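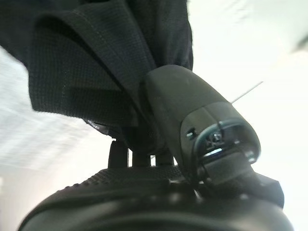
2020-06-17, Pollham room, cloth pickup by remote control

Iman Morsy drove for most of today and I sat beside her with the notebook, which suits us both. We're still on the Clanix cloth task, and I do think she's getting the feel of it! Her trick (she says she stole it from Tarek Fawzy) is to bring the wrist in lower than seems sensible, close gently, and then wait a breath before lifting. Dark cloth is the hard one, as ever. In the wrist view the folds all run together, and she ends up steering by the head view and a bit of faith.

We set out to record 25 takes and kept 20. The other five I threw out myself, mostly for long pauses where we were chatting, so that's on me.
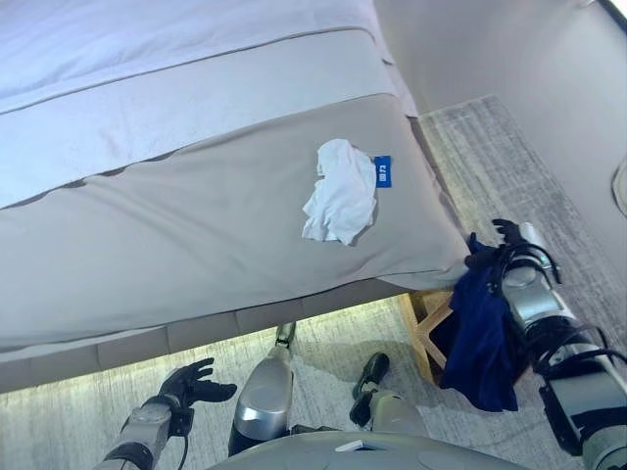
Head view, navy cloth in the right hand, white one still on the runner.

Things to try next: slow the right arm to 70 percent near the mattress corner, and have Iman say out loud when she's about to close, so I can mark it in the log. Tarek wants the left hand kept farther back too. I'll ask him how far when he's back from Bevan.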